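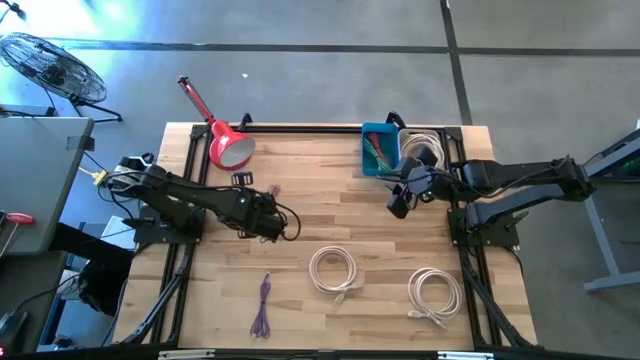

2/3/23

朝、駅から研究室まで歩く間に手袋を忘れたことに気がつきました。戻ると電車に遅れる人のように走らなければならないので、そのまま行きました。手が冷たいと操作のレバーがうまく握れません。着いてからしばらく、お茶のコップを両手で持って温めました。

今日もケーブルの片づけの教示です。Larnusの作業の中で、私はこれが一番難しいと思います。色のついたケーブルは青緑の箱に入れ、白いケーブルは半透明の箱に入れます。言葉で書くと一行で終わりますが、ロボットの手で行うと長い仕事になります。私の日本語の作文と少し似ています。

午前中はWycliffeさんが操作して、私が隣で記録をつけました。彼は右腕の使い方がとても上手です。指を開いたまま、箱の手前まで静かに持っていって、そこで一度止まります。私が「どうして止まりますか」と聞いたら、「自分が迷っているところを、ロボットに見せたくないから」と答えました。動きながら迷うと、その迷いも手本の中に入ってしまうそうです。止まって考えて、決めてから動く。私は大事だと思ったので、ノートの表紙の裏に書きました。

昼ごはんはKamalaさんと食べました。食堂のカレーは先週より辛くなっていました。Kamalaさんは「やっと普通になった」と喜んでいましたが、私は水を何度もおかわりしました。それから、四月に引っ越すという話を聞きました。新しい部屋は川の近くで、台所が広いそうです。うらやましいです。私の台所は、まな板を置くと皿を置くところがなくなります。

午後は私の番でした。目標は24回です。はじめの5回は全部捨てました。機械の故障はありません。私の左手が悪かったのです。私は右利きなので、左の操作レバーをいつも遅れて動かします。右腕はもう箱の上に来ているのに、左腕はまだ机の途中で考えています。後で再生して見ると、けんかをした後の二人が一緒に荷物を運んでいるようで、恥ずかしくなりました。

紫のケーブルは細長くたたんであります。真ん中をつかめば簡単に持ち上がりますが、下の輪が広がっているので、そこに指が入ると形がくずれます。私は二度くずしました。規則では、くずれても操作で直せるなら続けてよいことになっています。失敗から直す動作も手本になるからです。でも私が直すと、もっとひどい形になることがあります。Wycliffeさんは「それは直す手本ではなくて、あきらめる手本だ」と笑って、停止のボタンを押しました。

白いケーブルは丸く巻いてあって、輪の中に木の机が見えます。上からつかむとき、どのくらい下まで指を下ろすかがなかなか分かりません。木に当たると腕が少し震えて、その震えが目には見えても私の手には伝わりません。操作する側に力の感覚が返ってこないことは、最初の日に教えてもらいました。頭では分かっていますが、体はまだ信じていません。私は毎回、レバーを強く握ってしまいます。強く握っても、向こうの指は同じだけしか閉じないのに、おかしいですね。

赤い電気スタンドのことも書いておきます。あの丸い頭は木の上まで出ているので、左腕を高く上げるときに気になります。Mirelaさんに「動かしてもいいですか」と聞いたら、だめだと言われました。途中で明かりの位置を変えると、前のデータと影が違ってしまいます。そのかわり、左腕を低いところで動かす練習を一緒にしてくださいました。ひじを先に引いてから手首を曲げる、という順番です。ひじ、手首、ひじ、手首、と小さい声で言いながら動かすと、不思議に落ち着きました。Mirelaさんも途中から一緒に言いました。

夕方になって、だんだん良くなりました。一回だけ、とてもきれいにできたと思います。輪の端をつかんで、コネクターが引っかからないように少し回して、半透明の箱の上でゆっくり放しました。終わってから息を止めていたことに気がつきました。Wycliffeさんが何も言わずに親指を立ててくれたので、うれしかったです。こういう一回があると、その後の何回かは欲が出て失敗します。今日もそうでした。

結局、24回には届きませんでした。使える記録を選ぶ仕事は明日の朝にします。疲れた目で選ぶと、自分に甘くなるか、反対に厳しくなりすぎるかのどちらかです。先月は厳しくしすぎて、Mirelaさんが後で6回分を戻してくださいました。

帰る前に、次の人のために操作レバーの高さを元に戻しました。前に私は一度これを忘れて、Nithinさんが朝から肩を痛くしました。それ以来、帰る前の確認表に私の字で「高さ」と書いてあります。最初は漢字を間違えて「高き」と読める字を書いてしまい、Nithinさんが赤いペンで直してくれました。直した跡がまだ残っています。

家に帰って、味噌汁を作りました。鍋のふたを取ろうとして、取っ手の上で手を一度止めている自分に気がつきました。Wycliffeさんの癖がうつったようです。明日Wycliffeさんに話したいです。

新しい言葉:「引っかかる」「ほどく」「ほどける」。「ほどく」は自分がすること、「ほどける」はひとりでになること。紫のケーブルは今日「ほどけた」と私は書きたいですが、正しくは私が「ほどいてしまった」です。

明日は手袋を忘れないこと。左手の練習を2回してから、本番を始めること。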